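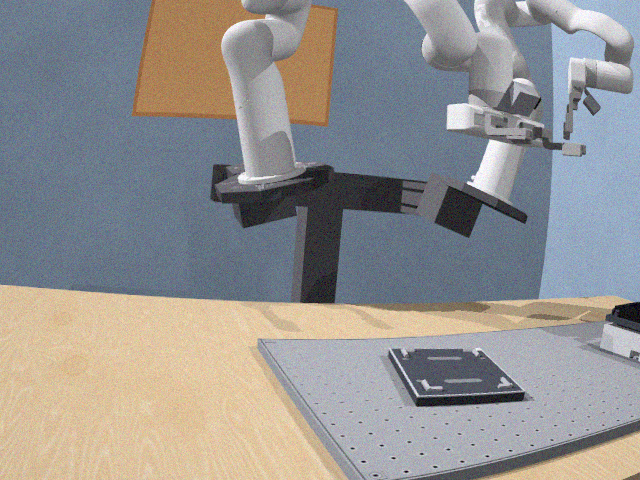 The two-arm cell, rendered, before an insertion run. Noise left in.

Sim Pictures, Real Claims: a gallery from the Politis insertion study
Posted 2021-01-16

Only one picture is up so far. More will follow in February, once the Clumville runs have been rendered the same way. The notes under the picture were written as captions and got too long for that, so they sit here as short entries you can read in any order.

The study asks a plain question. If you train a two-arm policy only on rendered pictures, does the success rate you measure in the renderer tell you anything about the success rate on hardware? The Politis report says yes. I worked on the repeat of that study at Hesolano, and I am less sure than the report is.

On the grain
The speckle over the wall and the table comes from rendering with few light samples. The report treats it as free augmentation: noisy pictures in, a tougher policy out. Maybe so. Real sensor noise changes with exposure and gain, and render noise collects where the light is hard to trace. Those are different patterns, and I have yet to see a test that separates "the policy learned to ignore noise" from "the policy learned to ignore this noise." We asked for the clean-render comparison. It was run on one seed.

On the walls
Dark blue-grey on one side, pale sky blue on the other, with an orange-brown panel up behind the left arm. Background colors are supposed to be drawn fresh for every episode. In our copy of the settings file the draw came from a short list, and the same pairs kept turning up. I would call that light shuffling. The report calls it full randomization, and that word does a lot of work in its summary.

On the fixture
The low black plate in the middle of the perforated board is where the part goes, between the four light-grey corner brackets. In the renderer the brackets are perfectly stiff and never shift. Ours at Hesolano did shift, by 2 millimeters over a long afternoon, and the success rate dropped with them. None of this shows up in a simulated score. You could model it, and somebody should.

On the arms
White arms, dark fingers, a small box-shaped module by each hand. The overlap in the middle is the part of the setup I trust least. When one forearm crosses in front of the other hand, the overview camera loses a good part of what it needs, and the policy has to lean on the wrist views. We tried blanking the overview camera completely and the simulated score hardly moved. Read that however you like. My reading is that the wide view was never helping much, which makes the long section on wall colors look a bit beside the point.

On the holes in the board
A regular grid of round holes gives a network a ruler for nothing. I suspect the policy reads its position off the grid. Swap in a plain board and you would find out in a day. It is on our list, and as far as I know it was never on theirs.

On the numbers
The headline figure is 97 percent over 500 simulated episodes. The hardware figure comes from 300 trials, and it is lower, but what bothers me more is how the trials were picked. Runs where the arms stopped on a force limit were thrown out as "equipment faults." On our side we kept them as failures. A robot that stops because it pushed too hard has failed at the job, and dropping those runs closes most of the gap between the two figures. I would like to see the table with them put back.

On the renderer
Both groups used the Dravico scene package, so the repeat is less independent than it sounds. Same meshes, same lights, same friction values. If the package has a flaw, we copied it faithfully. The Clumville group is building its scene from scratch, which is slow and dull work, and I expect it to be worth more than either set of results we have now.

Coming next
The plain-board renders, if they finish. After that the Clumville pictures, with the clean and noisy versions next to each other and the seeds listed. Per-episode logs for the Hesolano trials are available on request, force stops included.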